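Sisine opens its first walk-in mending shop in Plandora on 27th April

For immediate release

I've wanted to write this one for a long time, so forgive me if I go on a bit. Sisine, the little mail-in mending service I started out of my apartment, is getting a real front door! We open on 27th April, in the old Kristiansen shoe store in Plandora, and you're all invited.

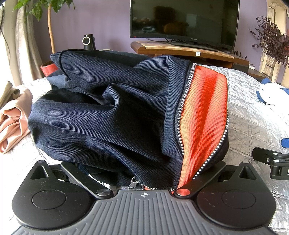
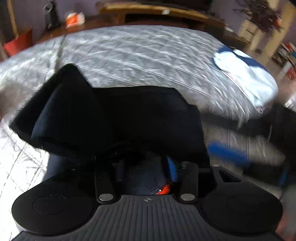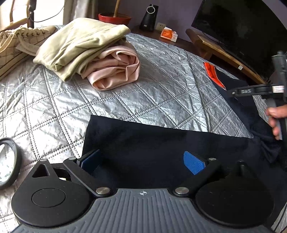 By the founder and owner of Sisine

If you don't know us yet, we fix clothes and household fabrics. Zippers, linings, torn pockets, worn elbows, the corner of the quilt the dog got hold of. Up to now you had to box everything up and mail it to me, then wait, and a lot of people told me (very kindly) that the mailing was the worst part. I agree with them. I've stood in that post office line with a winter coat under each arm and I don't miss it one bit.

So now you can just walk in. Bring the thing that's broken, put it on the counter, and we'll look at it together. You'll get a price before you leave, in writing, and if we think a repair isn't worth the money we'll tell you so. Looking is free. It always was by mail too, but then you had to pay the postage to find out, and that bugged me!

The building matters to me more than it probably should. I bought my first grown-up boots at Kristiansen, and the store had been closed for a while when I went to see it. We kept the long counter and the shelves that go all the way up the back wall, and I fought hard for the brass bell on the door. The floor we had to give up on. It's new and a little too shiny, but give it a winter.

A few things people have been asking me in email, all in one place.

Jackets first, as they're most of what we do. A stuck or broken zipper can often be saved with a new slider, and that's a quick job we can usually do while you get a coffee. A whole new zipper takes 3 days. Torn linings depend on how far the tear has gone, and I can't tell you much over the phone, so please come by with the jacket. If you've got the original zipper pull in a drawer somewhere, bring that too.

Quilts and bedspreads are welcome. Please wash them first! We can restitch quilting lines that have come loose, patch a hole, or put on a new binding if the edge has worn through. A big one takes up a whole table, so we only book 11 of them a month. The first month is filling up, and I'd write ahead if yours is in a bad way.

Things we don't do: leather, wetsuits, wedding dresses, and anything that has been glued. I'm sorry about the glue. I know it seemed like a good idea.

Our thread and most of our zippers come from Skerico, the same supplier I've used since the apartment days. We've got 2,000 spools on those back shelves now, and matching colors is my favorite part of the whole job, so if you have an odd green nobody else could match, I want to see it.

In July we start evening classes at the big table. They're small, 13 seats, and the first one is plain hand sewing: buttons, hems, closing up a seam that popped. You don't need a machine and you don't need to be any good. Later in the summer we'll do a zipper class and one on patching quilts. Sign-up sheets will be on the counter from opening day, and I'll put them on the website as soon as I work out how.

The mail-in service isn't going anywhere. Plenty of our customers live too far from Plandora to drop by, and the prices stay the same for them. The address changes to the shop, so please don't send any more coats to my apartment. My neighbors have been very patient.

Opening day runs from morning until we get tired. There will be coffee and cinnamon buns (away from the fabric, please), and every simple button repair is free all day. Bring a shirt!

Reporters and photographers are welcome before we open the doors, and I'm happy to talk thread for as long as you can stand it. Write to the shop through the contact page on the Sisine website and I'll answer you myself, most likely late at night.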